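6.3 Recovery after a grip fault

Applies to: Idik two-arm cell, Traddale site
Section owner: Vesna Vlachou
Revised: 13 Feb 2023

A grip fault is raised when the finger position reported by a gripper does not match the commanded width at the end of a close move. Both arms hold position and the task is suspended. Most grip faults recorded on this cell followed a finger contacting a rigid part of the workpiece, such as a lid latch, during approach.

CAUTION: A green light ring on a joint does not mean the arm is safe to approach. The arms remain powered during a hold. Press the emergency stop before reaching over the mat.

6.3.1 Securing the cell

1. Press the emergency stop and confirm that the pendant shows STOPPED.
2. Note the fault code and the arm it refers to. Left and right are always the robot's own. From the front of the table, the robot's right arm is on your left.
3. Check the clearance between each gripper and the nearest object. Do not pull an object out from between closed fingers.
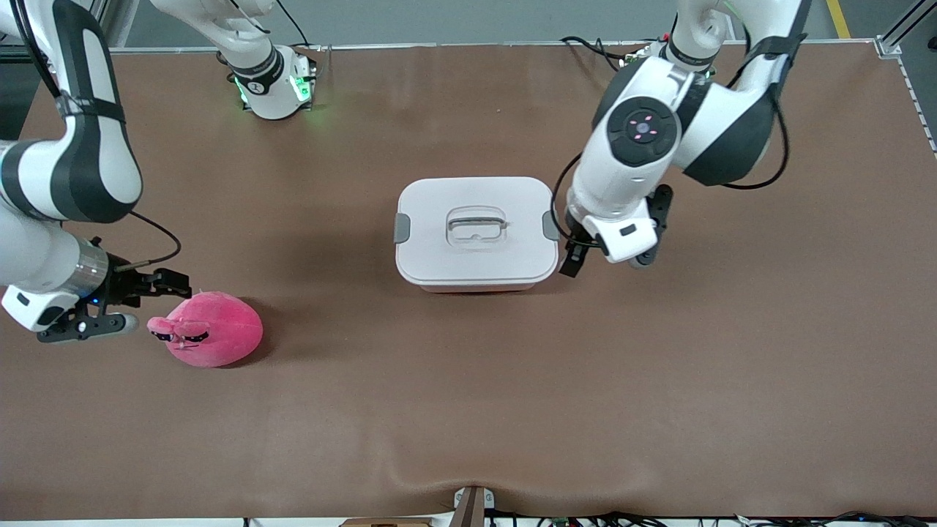 6.3.2 Inspecting the gripper

4. Open the wrist camera view on the pendant. Look for thin or flexible parts between the fingers, including tubes and cables. These can produce a false "grip complete" signal at small widths.
5. If a tube lies between the fingers, treat it as gripped until the fingers have been opened by hand.

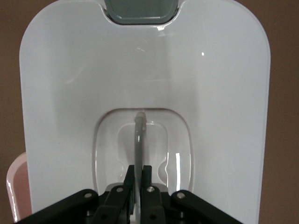

6. Release the fingers with the manual knob, 4 turns counterclockwise. Stop if you feel resistance and call Dušan Babić.
7. Check that the screws at the finger links are seated. Do not retighten them with the arm powered.
8. Release the emergency stop, wait 10 seconds, and select RESUME FROM HOME. Do not select RESUME IN PLACE after a grip fault.

Note: If the same code returns on the next cycle, leave the cell stopped and enter the fault in the log under Grisovitz, code 4.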